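The Long Apprenticeship of a Pair of Fingers

7 min read

Radomír Ďurica has moved the same kind of tray across the same kind of table 377 times since Monday, and he would like it known that he has a degree.

He works for Usetano, a small firm above a carpet shop in Jiltstead, where people spend their days showing robots how to do things most of us learned before we could tie our shoes. The robot itself is seldom in the room. Ďurica holds a gripper in his fist, squeezes, lifts, puts down, lets go. A camera on the tool takes it all in. Later, a machine will be asked to make sense of it.

"My mother thinks I build robots," he says. "I have told her I tidy up for them."

The going rate for a finished job is 2000 good goes, and the word "good" does a lot of work in that sentence. A go is thrown out if the hand shakes, if the tray tips, or if the demonstrator stops halfway to scratch his nose. Ďurica lost most of an afternoon in March to hay fever.

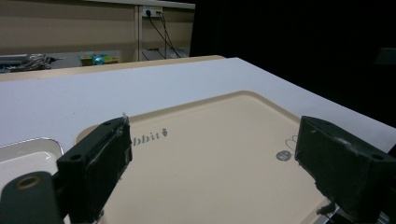

What surprises newcomers is how badly they do it at first. Give a grown adult two stiff black fingers in place of five soft ones and all grace leaves the body. My own first try took 19 seconds and ended with the tray upside down. My second was slower. By the tenth I had begun to hold my breath, a habit Shengli Tang spotted from across the room.

Tang runs the training side and has the calm of a driving instructor who has been in several crashes. She came from Furerance, where the teaching was done by remote control: you sat in one room with a pair of levers, and an arm in the next room did what you had told it, a moment after you had stopped wanting it to. She remembers folding one tea towel for most of a morning.

"With the levers you get very polite," she says. "You ask the arm. With this you just grab."

Grabbing has its own troubles. People are quick and sly with their hands, and they cheat without knowing it. They nudge a tray towards themselves before picking it up, or brace it with a spare thumb. Tang makes beginners keep the other hand in a pocket.

The pupil at the end of all this is called Liao, and I was allowed to watch it at work before lunch. It had been fed 585 goes, well short of the full set. It reached out, paused over the rim, and drew back a little, then reached again.

Ďurica groaned. The pause was his. He does it every time, he said, and went back to his table to start on number 378.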